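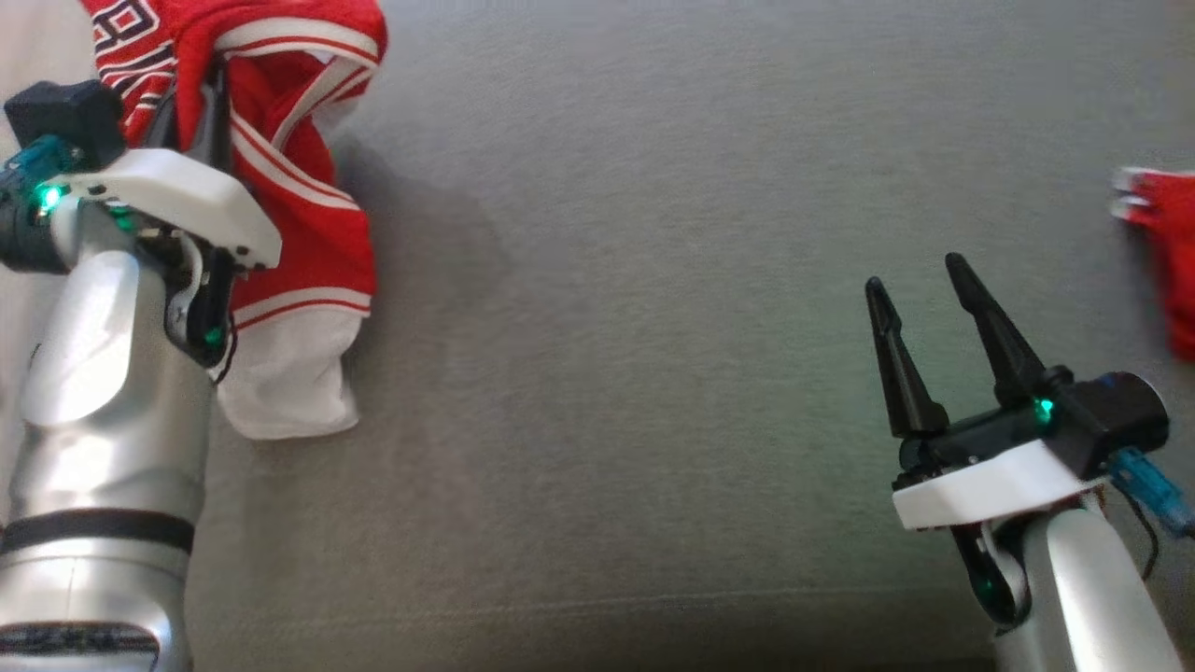
Drastwood Strategy Games Club – Server and Mods Group

Club > Newsletter > July > Server notes

Save files and the move to build 453

The club's Gravby server now runs build 453. Saves made on the previous build will load, but trade routes set up with the Diekmann map pack are dropped on first load and have to be drawn again. Export the route list before you connect.

Autosave has been changed from every turn to every 4 turns. On large maps the old setting held up all players for some 60 seconds per save, mostly while the event log was being written.

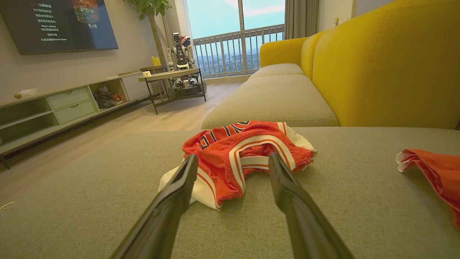
The log itself is now split by player and compressed at the end of each session. Older logs stay in the archive folder and can be read with any text editor.

Three mods are switched off for now – Skastomar, the harbor overhaul and the long winter script. All of them call a weather function that the new build has renamed. Kamran Kiani is testing a patched copy of Skastomar on the spare server; send crash reports to him with the save attached.

Recent items
Map pack load order
Joining a game in progress
Spare server: ports and passwords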